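# Posto de triagem 3 – célula de manipulação da Itetti, unidade de Justhorpe

Galeria técnica do posto de triagem de embalagens. Atualização de quarta-feira, 12 de agosto.

O posto trata garrafas plásticas pós-consumo recolhidas nas copas e nos refeitórios da unidade. Até fevereiro, a separação era inteiramente manual: uma pessoa por turno retirava as garrafas dos cestos, uma a uma, e distribuía o material por destino. A célula assumiu a etapa de retirada. A conferência, a troca de sacos e o tratamento das exceções continuam com os operadores.

O braço trabalha com uma garra de dois dedos e câmera no punho. A preensão é calculada a partir da imagem próxima, com os dedos abertos, e a força de fechamento é limitada por software. Garrafas amassadas são o caso mais frequente e também o mais trabalhoso: a superfície transparente devolve reflexos, o corpo deformado não oferece eixo definido e uma peça costuma esconder parte da outra.

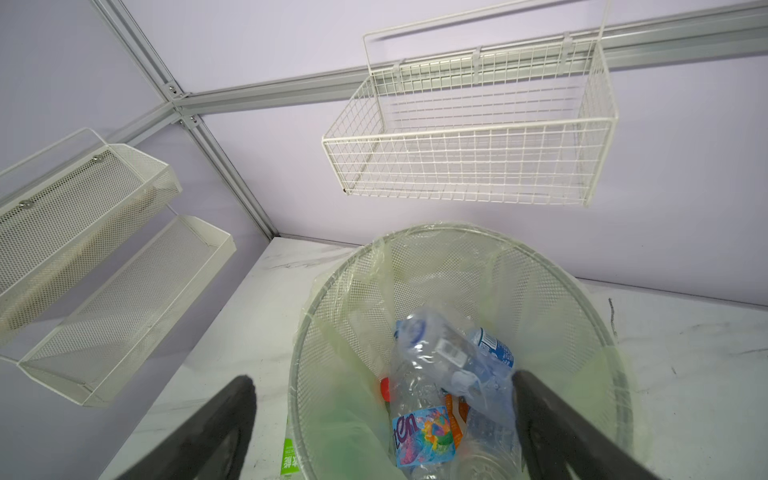
*Cesto de malha com saco translúcido e garrafas plásticas descartadas, visto da câmera do punho. Dedos da garra abertos sobre a carga.*

O saco é um ponto sensível. A borda dobrada sobre o aro forma pregas, e um dedo que desça junto à parede pode prender o filme e arrastá-lo com a garrafa. O procedimento atual manda aproximar pelo centro da carga e deixar as peças encostadas à parede para o fim do ciclo. Depois de 3 tentativas sem preensão válida, o braço recua e chama o operador.

## O que mudou no trabalho

São 4 operadores por turno na área, o mesmo número de antes. A função de retirada foi substituída por uma de supervisão, em rodízio. Quem está na supervisão acompanha as chamadas da célula, resolve os casos recusados e registra o motivo em uma lista fechada: filme preso, peça sobreposta, rótulo solto, objeto estranho.

Eyerusalem Berhe, responsável pelo turno da manhã, pediu duas alterações na primeira revisão. A primeira foi baixar o volume do aviso sonoro, que se confundia com o da prensa. A segunda foi passar a pausa da célula para um botão físico ao lado do operador – o comando ficava só na tela, a dois passos de distância. Ambas estão em uso.

As queixas de punho e ombro diminuíram, segundo as fichas internas do turno. Em contrapartida, apareceram relatos de monotonia na supervisão, sobretudo nas horas com poucas chamadas. O rodízio foi encurtado por essa razão e volta a ser avaliado na próxima revisão.

## Pendências

- Ensaio de 1000 ciclos com o novo revestimento dos dedos, fornecido pela Taheri.
- Ajuste do limite de força para garrafas de parede fina.
- Formação do turno da noite na classificação de recusas – material em preparação pela Celtedero.
- Revisão da folha de registro, que ainda não distingue filme preso de saco rasgado.

Dúvidas sobre o procedimento devem ser encaminhadas ao responsável de turno, com o número do posto e o código da recusa.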